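Weniger Zucker bis Juni? Meline bleibt Belege schuldig

7. April 2021 – Der Frühstücksanbieter Meline will den Zucker in seinen Kinderflocken bis Juni um 26 Prozent senken. Eine Rezeptur liegt bisher nicht vor.

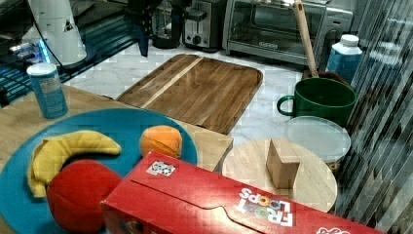
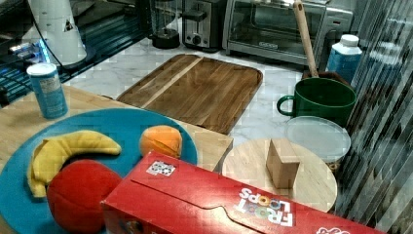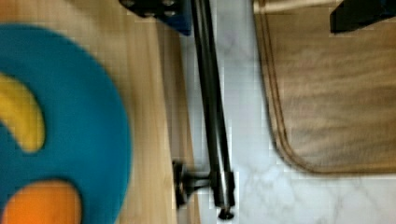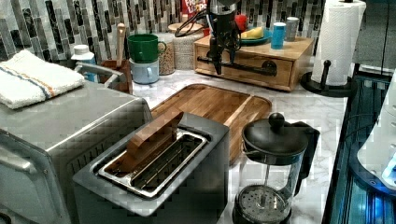
Kritik aus Erville

Catriona Gunn von der Verbraucherstelle Erville hält die Zusage für dünn. »Gemessen an welchem Ausgangswert?«, fragt sie. Meline nennt eine Umfrage unter 321 Eltern, von denen 161 weniger Zucker wünschten – kaum mehr als die Hälfte. Den Fragebogen gibt die Firma nicht heraus. Auch die Handelskette Buchanan, die das Produkt in rund 200 Filialen führt, kennt nach eigenen Angaben keine Details. Ob der Preis steigt, ließ Meline offen.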